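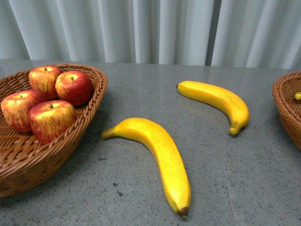
Our paper on Stuso has been accepted, and I've been promising a proper thread for weeks, so put the kettle on, because I'm not known for being brief.

The question we began with was quite a small one. If you teach a robot to sort things by showing it lots of complete goes at the job, what happens when you hand it a job that's already half done?

The answer in our lab at Lavside was: nothing very good! Our first policy had learned from tidy full runs, start to finish, and it was lovely on those. Give it a table where somebody had already put away a couple of things and it would hover, or go back to a basket it had no business with.

Noemí Gallegos spotted why before the rest of us did. In a full run, every middle moment comes with a history that looks like all the other histories. We all picked up the fruit in more or less the same order (I always go for the nearest thing, apparently everyone does) and the robot had learned the order instead of the job.

So Stuso is a way of collecting demonstrations that begins in the middle. Before each recording, a little script picks how much of the task should already be done and which pieces, and you set the table to match. Then you teleoperate the rest as you normally would. It isn't clever machinery, and I'm rather fond of it for that.

We also let the script pick awkward layouts. Things close together, things touching, things half behind other things. My labmates did not thank me for this during the long afternoons in July.
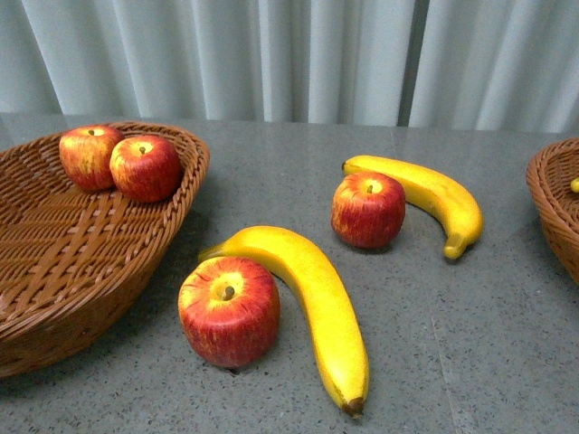 Part-done starts turned out to matter most when the pieces still to be moved were in each other's way. We'd expected the trouble to be in deciding what goes where, and a lot of it was in deciding what to pick up first. Take two apples already sitting together in the corner of the left-hand basket and two more out on the table, each with a banana curving round behind it. Go for the banana first and the apple is sitting right in its inner curve, covering a bit of the peel from the head camera. Go for the apple first and you have to get your fingers down beside the fruit you aren't picking up. People pause over that choice too, and those pauses are in the data.

Numbers, for those who like them. The full set, which we've called Ninik, has 1,940 demonstrations. We trained on mixtures with different shares of middle starts and tested each one from tables it hadn't seen.

The result that made Eoin Moynihan get up and walk round the office: a policy trained on 1,000 demonstrations with mixed starts did better on half-finished tables than one trained on all our full runs together. On tables starting from scratch the two were close enough that I wouldn't want to argue for either.

We repeated the training with 3 different seeds and the gap stayed put each time. It got narrower on the easy layouts and wider on the crowded ones, and I think that's the bit of the paper I'd most like people to poke at.

Now the things it doesn't fix. If the robot drops something mid-task and it rolls, we're no better than before. We never collected starts that looked like accidents, only starts that looked like progress, and those are different animals. Noemí is working on that now.

It's also slower to collect! Setting the table takes real time when the script asks for something fiddly, and our 4 operators all had days when they'd have happily gone back to full runs. There's a table of set-up times in the appendix, which I fought to keep in, as I always want that from other people's papers and hardly ever find it.

One thing a reviewer asked, and I'll repeat it here as it was a good question: could you just chop up full runs and start from the middle of those? We tried. It helps a little. You still only get the middles that people naturally pass through, though, and most of the awkward ones never come up.

Thank you to everyone on the Stergiou corridor who lent us a quiet room and asked after the fruit. The layout script goes up with the data once I've tidied my comments, some of which were written late in the evening and read like it.

Happy to take questions, though I'm on a train until teatime and the signal comes and goes.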